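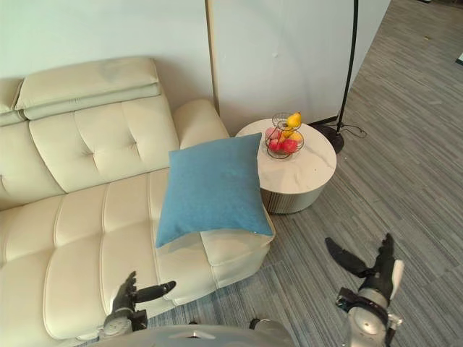

Cream leather sectional with a blue throw pillow, and a side table with fruit basket in the corner.

Household Advice > Living Room > Upholstery > Light-Colored Leather

Home Kitchen Laundry Living Room Storage Contact

Routine Care of Light-Colored Leather Seating

The Davlow Household Advice Service receives more questions on pale leather than on any other upholstery. The guidance on this page applies to cream, ivory and light beige sofas in ordinary domestic use. It does not apply to suede, nubuck or other napped leathers, for which readers should consult the manufacturer.

Before you begin

Locate the care label. On most sofas it is fixed under a seat cushion or to the underside of the base. Where the label gives an instruction that differs from ours, follow the label.

Test every product, including plain water, on a part of the leather that is not normally seen. The lower rear edge of an armrest is suitable. Allow the test area to dry fully in normal room light before judging it. If the leather darkens and stays dark, or if color comes away on the cloth, stop and seek advice from the supplier.

Weekly dusting

Dust works as a fine abrasive when people sit on it. Once a week, remove all throw pillows and blankets and go over the sofa with a vacuum cleaner fitted with a soft brush head. Use the lowest suction setting. Begin at the top of the backrest and finish at the front of the seats, so that loosened dust is collected on the way down.

Raised seams and the channels between padded sections need a separate pass. Draw the brush along the seam, never across it, as repeated strokes across the stitching will lift the thread. Crumbs that remain can be taken out with a dry, soft paintbrush. Knives, skewers and similar tools must not be used.

Wiping down

Once a month, wipe the leather with a white cotton cloth that has been dampened and wrung out until it no longer drips. Use distilled water where the local supply is hard. Work on one panel at a time and dry each with a second cloth before moving to the next. A colored cloth may transfer dye and should be kept for other work.

Areas in contact with hair and skin collect oil sooner than the rest. Headrests and the tops of the arms may therefore be wiped every two weeks. A few drops of mild, unscented soap in 400 ml of water is sufficient for this purpose. Remove all traces of soap with a fresh damp cloth.

The following should not be used on light leather at any time: bleach, ammonia, glass cleaner, furniture polish, nail polish remover, baby wipes, and kitchen sprays described as degreasers.
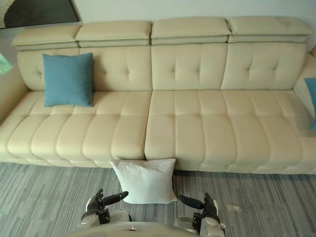 Davlow, 5 Aug 2024

Headrests, tufting and center seams

Sofas with separate adjustable headrests call for additional attention. Dust and hair gather in the gaps between neighboring sections and along the crease where the upper padding meets the lower. Change the position of each headrest, where the design permits, and clean the surfaces that are then exposed. Support the block with one hand on either side. Pulling from a single corner strains the fitting inside.

Button-tufted backrests should be cleaned in small circles with a barely damp cloth wrapped around one fingertip. Water must not be allowed to stand in the sunken stitch points. Blot each with a dry corner of the cloth as you go. If a button or stitch has worked loose, leave it alone and have it repaired. Tightening it by hand will usually tear the leather around the hole.

The seam between two long seat cushions is the most common place for coins, pens and hairpins to be lost. Ballpoint ink is very difficult to remove from cream leather. Members of the household should be asked to empty their pockets before lying down on the sofa, and the seam should be checked at each weekly cleaning. Where the cushions are fixed, part them gently with the flat of the hand and use the crevice tool without forcing it.

Throw pillows in strong colors

Blue, teal, red and black fabrics may release dye onto pale leather, particularly in warm weather or when damp. Before a new pillow is placed on the sofa, press a damp white cloth against the cover for one minute. If any color appears on the cloth, wash the cover separately until none does, or keep the pillow elsewhere. A pillow cover that has just been washed must be 100 percent dry before it is returned.

Pillows should be moved to a different position every week. Leather that is permanently covered does not change color at the same rate as leather exposed to daylight, and an outline may become visible after a season or two.

Side tables, food and drink

A small table beside the sofa is preferable to a tray balanced on the arm. Leave a hand's width between the tabletop and the upholstery so that the two do not rub. Fruit may be kept on a side table in an open basket, provided that it is looked over daily. Overripe fruit leaks, and juice left on leather will mark it. Citrus is of particular concern.

Spills should be blotted at once with an absorbent white cloth, working from the outer edge of the spill toward the middle. Do not rub. Grease should be blotted and then left; it will often fade into the leather over several days without further treatment.

Heat and sunlight

Place seating at least 40 inches from radiators, stoves and fireplaces. Draw the blinds during the brightest part of the day if the sofa faces a window. In January, and through the remainder of the heating season, the air indoors can become very dry, and a leather conditioner may be applied once, thinly, after wiping down. A conditioner used more than 4 times a year tends to leave a sticky surface that attracts dirt.

Text prepared by Ishbel MacLeish, Living Room Section. Reviewed by Rory Mackay.

Related pages
Removing Candle Wax from Carpet
Choosing a Throw Pillow Filling
Care of Marble and Marble-Effect Tabletops
Dusting Floor Lamps and Shades
Keeping Fruit at Room Temperature
Striped Carpets: Vacuuming and Spot Cleaning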